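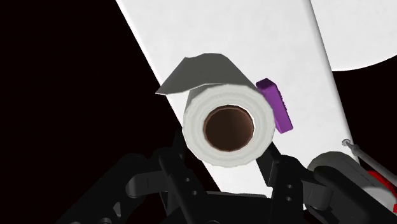
mudroom_mike_drop replied:
Fine, but you're comparing rags you already own to paper you have to buy. Of course the rags win. Price a stack of flour sack towels and a plumber to fish one out of the washer drain, then get back to me.

Wilside Neighbors Board > House and Kitchen > Giving up paper towels, month one

backporch81
Posts: 306
The drain thing happened to you once and you've been dining out on it ever since. I cut up old T-shirts. Total outlay was zero dollars and one shirt my spouse says was not old.

For anyone coming in on page two, the setup is a bin of rags under the sink, a lidded bucket next to the washer, and one roll of paper on top of the fridge where you need the step stool to get it. The step stool is the whole system. You'd be amazed what you'll wipe up with a rag when the alternative is climbing.

soupdujour
We tried this in our old place in Darkham and it lasted until the dog ate something in the compost pile. I will not go into it. Some things should leave the house in a bag and never be laundered next to a pillowcase.

backporch81
Nobody is asking you to launder that. Get the step stool.

threeleaftable
Question from someone who has never done it: do you wash the rags with the regular towels? My mother would have moved out.

mudroom_mike_drop
See, this is what gets left out of these threads. It's a whole extra load. Hot water, detergent, dryer time. You aren't saving anything, you've just moved the expense to a different bill where you can't see it.

backporch81
It's half a load a week, and I put the cleaning rags in with the bath mats and the dog blanket, all of which were getting washed anyway. No fabric softener. It coats the cotton and then the rag just pushes the spill around like a kid pushing peas.

Greasy ones get hung over the edge of the bucket until they're dry. If you shut them up wet, you'll know by the next day, and so will your guests.

lowsodium
Please be careful with greasy rags in a dryer. Cooking oil doesn't all wash out, and a pile of warm oily cotton can heat up on its own. I'm not trying to be the fun police. Anything that's been in real oil or wood finish doesn't go in my dryer at all. I use paper for the skillet and throw it out.

backporch81
That's fair, and I should have said it on page one. Bacon pan gets paper here too. Linseed oil rags get laid flat outside and then go in the trash after they're stiff.

soupdujour
So you do use paper towels.

backporch81
I use FEWER paper towels. The thread title is "giving up" because "moderately cutting back on" wouldn't fit.

threeleaftable
Ha. What about windows? I have big ones and cats with opinions.

lowsodium
Newspaper, if you still get one. Otherwise a squeegee and one dry cloth for the edges. T-shirt cotton leaves lint until it's been through the wash a bunch of times.

gutterball2000
Old linen napkins are the best glass cloths on earth and the thrift store behind the Awan market practically gives them away. People get rid of them for having stains. I am going to use them on a window. I don't care about the stain.

mudroom_mike_drop
Meanwhile I just went to the store and bought the Dorov rolls on sale for 4 bucks, and my evening is free. What did everybody else do with theirs? Fold rags?

gutterball2000
Four dollars for how many?

mudroom_mike_drop
One. It's a big one.

gutterball2000
Oh, buddy.

mudroom_mike_drop
It's a very big one.

backporch81
Going to leave that where it is and answer the private messages I got about how many rags a person needs. More than you think. If you run out before wash day you'll go straight back to the roll and feel bad about yourself. Fill the bin until it looks silly. Mine are all about the size of a washcloth, and I don't hem them. They curl at the edges. They look terrible. I keep the nice dish towels on the oven door for company and nobody is allowed to touch those, including company.

threeleaftable
Do you sort them at all? I'm picturing the one that did the bathroom floor coming back around to the kitchen counter.

backporch81
Dark shirts for bathrooms and floors, light shirts for the kitchen. When a light one gets bad enough it's promoted to floors. After floors it does one last job on the car and then it's garbage.

lowsodium
We do colors too, except my household has decided the rule is more of a mood. Caught someone drying lettuce with a black one last week. We had a different vegetable that night.

soupdujour
And this is why I buy paper.

mudroom_mike_drop
Thank you.

soupdujour
I buy it in the multipack, though. Not one at a time like it's a bottle of wine.

gutterball2000
For what it's worth, I did both for years and landed on paper for raw meat, pets and hot oil, cloth for everything else. A roll lasts me ages now. The hard part was the kids, who'd pull off a yard of it to dry one grape. I moved the holder into the pantry and the problem went away. Then they started using the curtains, so there's a phase two.

threeleaftable
OK, I'm in. I have a drawer full of 5K shirts from races I mostly walked. Is the shiny athletic kind any good?

backporch81
No. Polyester won't soak up a thing. Good for dusting, though, so don't toss it. Cut off the collar and the seams and stay away from the printed part. The big plastic logo on the front is like wiping the counter with a place mat.

threeleaftable
There goes most of the drawer. They're nearly all logo.

mudroom_mike_drop
I've got a big roll here if you need one.

Last edited by backporch81 on Nov 19, 2022. Reason: added the bit about oily rags to the first post, moved the bucket photos to the laundry thread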